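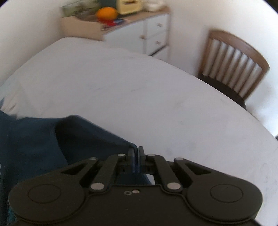 Plorkby 4.2, release check (Android + iOS)
7 August 2023, done by Wael Tazi, second look A. Mühlbauer

**Location + permissions**
- [x] Asks for location on first route, not at launch. OK
- [x] "While using" is enough to navigate. OK both
- [ ] Background location off: warning shows on Android, nothing on iOS. Ticket raised, blocks release
- [x] Calendar access refused, app still opens. Fine

**Driving screen**
- [x] Keyboard locked above 20 km/h
- [ ] Voice prompt before junction. Late on 2 of 12 test turns, both on the Nornura map tiles. Old tiles ok
- [x] Night colours switch by themselves. Bit slow, can live with it
- [ ] Text size at largest setting: street name runs over the arrival time. Same as in May, why is this still open?

**Shared trips**
- [x] Link dies after 8 hours
- [x] Stop sharing works from lock screen
- [ ] Contact name visible in the notification. Anneliese says hide by default, I agree. Lawal to chnage the string

**Crash + data**
- [x] Davico crash reports arrive, no addresses in them
- [x] Log out clears recent places
- [ ] Delete account: not tested, staging was down. Retry tommorow morning

Result: NOT passed. Fix iOS warning and the notification, then rerun the first and third sections only. Prompts can go in the next one if the old tiles stay on.

WT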